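The Farness Inheritance

Part One: Notice to the Heirs

The Office of Estates at Farness presents its respects to Lucimara Araújo and Gilmar Araújo, and informs them that the late Mr Cavalcanti has left them, in equal shares, the lighthouse at Nirkard, its 52 steps, and one debt of 3000 crowns.

The heirs are reminded that the light may not be extinguished while the debt stands. They are further reminded that the debt may not be paid by anyone who has slept in the tower.

Part Two: Reply of the Heirs

Miss Araújo acknowledged the notice on 17/04/2021. She wrote that her brother had already slept in the tower, having missed the last ferry, and that she intended to remain awake. She asked how long the Office would need to prepare a receipt.

The Office replied that receipts were prepared in August.

Part Three: Record of the Visit

An inspector was sent to Nirkard by way of Brukora. He found Mr Araújo in good health and polishing the lamp. Miss Araújo was seated on the lowest step with a flask of coffee and a ledger, in which she had entered 2432 crowns, the proceeds of her piano and her share of a boat.

She enquired whether the inspector had himself ever slept in the tower. He had not. She then enquired, with great courtesy, what he had in his wallet.
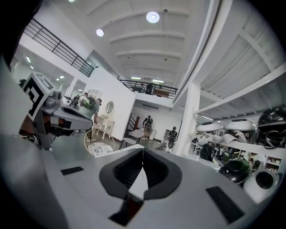

Part Four: Finding of the Office

The debt is recorded as paid in full. The inspector has asked to be transferred to Nirkard, and his request is under consideration. The light remains lit at the wish of the heirs. Miss Araújo is understood to be asleep.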